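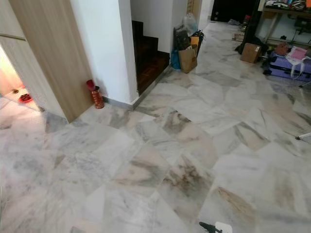 Keeping the Ground Floor Clear: A Small Study of One Family House

Group report by Analyn Lumbao, Efren Ambrosio and Maricel Tagle
Course: Home and Interior Management
Adviser: Nestor Saludo

1. Background

Our group has chosen the topic of storage on the ground floor of a family house. In our course we learned about closets and kitchen cabinets, but there was little about the things which stay on the floor near the stairs. We wanted to study these things, and also how the sofa area is used by the family.

The house belongs to the aunt of Maricel. The floor is marble tile and the stairs are dark wood. We visited it 5 times in November, always in the late afternoon.

2. Method

We made a floor plan by hand and measured with a tape. After that we interviewed Mrs. Remedios Tolentino, who runs the household. The interview took 22 minutes and she answered in her own language, so the sentences in this report are our translation.

3. The foot of the stairs

The wall beside the lowest step is the place where bags wait. Paper shopping bags, plastic bags and cloth bags are put there when somebody comes home, and the ones that should go upstairs stay until somebody is going up. Mrs. Tolentino said: "If I put it in the closet, I forget it. If it is by the stairs, I take it." We found this a good argument, but the bags also make the way to the first step narrower. The free width in front of the stairs should be 900 mm at least, according to the rule we used in class. On two visits it was less.

We suggested a low bench with one open shelf, placed along the same wall. The bags can still be seen, and the floor under them can be mopped. Efren drew a version with hooks, but she did not like hooks near the stairs – a strap can catch the foot of a child.

4. The sofa area
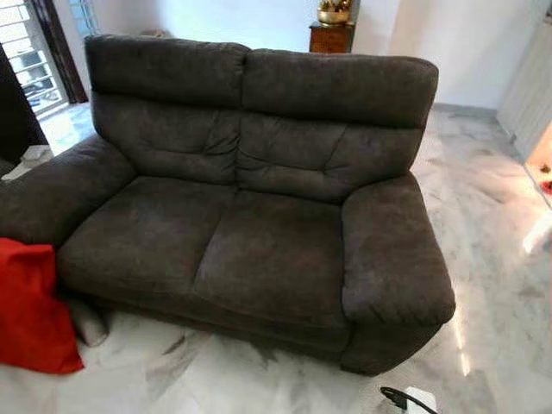
The two-seater is the most used seat in the house. It is dark, soft and deep, and its base goes down nearly to the floor, so there is no storage under it. Cleaning under it is also not easy, and it must be pulled forward for this. The left seat cushion is a little sunken and has a lighter area near the middle. We brushed a small part of the fabric with a dry soft brush in one direction and the color became more even, but we cannot say how long it will stay like this.

Maricel asked if the seat cushions can be changed with each other every month. We did not find out if they are fixed, so this question is open.

5. Cost

The bench from Oltach costs 539 in the local shop, without delivery. A similar one by Flukitz is cheaper, but too deep for this wall. Mrs. Tolentino will decide after the holidays.

6. Limits of our work

We studied only one house, and the family knew when we were coming. It is possible that they tidied before some visits. We also did not measure in the morning, when the children leave for school and the stairs are most busy. Mr. Saludo advised us to add a morning visit, and Analyn has already asked the family for permission.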